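Search this site Enter keywords Go

Kitchen handover gallery: sink run, drawers, dishes
Filed under: Kitchens, Before we move in, Small fixes

Quick one, typing this between two loads of boxes. Everybody keeps asking for pictures of the new kitchen, and I promised Binta Eze I'd have them up by the end of June 2025, so they are up. Sort of. Most of the albums are still on the old laptop, so for the rooms without pictures you get notes and can fill in the rest yourselves. The pictures are further down, skip if you like.

Short version: white counter, white cabinets, gray floor, big steel sink, dishwasher next to it. The job came in at $3,271 for the counter and the sink cutout, fitting included. We had said 3,000 and no more. So that's that.

Rory Tennant did the fitting and Beatrice Mohamedi did the drawings, all 14 of them, most of which had the sink in a diferent place. She was right about the last one. Marcelino Portela lent us his van twice and got paid in soup.

The counter

Thick front edge, squared. I wanted it rounded and lost the vote. Fine now. Wipes down in one go, no lip for crumbs to sit behind. Shows coffee immediately — keep a cloth near.

Joint at the corner was redone once. Rory ran the second bead himself and it's much neater. Don't lean on the short end until he's been back to look at the bracket.

The drawers

Three deep, one shallow. Cutlery in the shallow one, using the Gurkeo trays from the old place, which fit with a finger's width left over. Tea towels going in that gap for now. Second drawer is pans. Third is lids, and lids only, because last time they were in with the pans and Etenesh would not stop talking about the noise.

Bottom drawer sticks a bit. Lift, then pull. Soap on the runner helped for a day.

The pantry shelf

Still half unpacked. Rice, lentils, the Thái fish sauce (two bottles, somebody bought a second without checking), a whole box of jars with no labels. If you recognise your jar, take it home. Etenesh Nigatu has already claimed the berbere and I am not arguing with her.

Shelf liner is Clonska, the ribbed kind. Bought one roll too many. Anybody want one?

The sink and the dishwasher

This is the bit people asked about. Deep sink with the drying rack set down inside it, so the counter stays clear. Dishwasher under the same counter, a few inches of walking, no dripping across the floor. Hand wash stuff goes on the rack. Plates go straight in the machine.

We load big plates upright in the lower rack, and platters at a slant next to them. Took a few goes. A platter standing dead straight blocked the arm in our old machine and everything on top came out gritty, so leaning it is. Bowls go up top, tipped forward, or you get a puddle in the foot of every one.
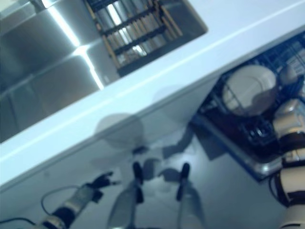 Counter, sink and open dishwasher, both pictures.

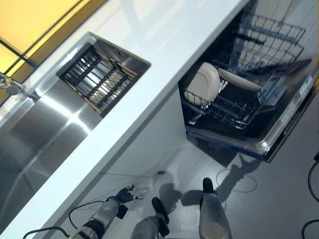

Things we have learned so far

— Wipe the steel with the grain. Side to side across the grain leaves marks that only show up when the sun is on it, which in this kitchen is most of the morning.

— Lift the drying rack out once a week and do under it. Stuff collects along the edges. Old toothbrush.

— Shut the dishwasher door before you open the drawer across from it. Rory found this one out with his shin.

— Gray floor hides dust well and hides water not at all. Mat is ordered.

— The Pirnico tablets are too strong for the painted mugs. Half of one is plenty, or just wash the mugs by hand like Binta has been saying since the begining.

Still to do

Handle for the tall cupboard. Second coat behind the door. Hooks, once we agree where hooks go. A light over the counter, which Beatrice has priced at $966 with the wiring and which will therefore be happening in September, if at all.

Also need to find the big serving spoon. Last seen in a box marked BATHROOM.

More pictures when the laptop is dug out. Pantry first, then the table end, then the back step if the weather holds and someone sweeps it. Come by and eat something in the meantime, bring your own chair, we're two short.

Tags: kitchen, sink, drying rack, dishwasher, white counter, unpacking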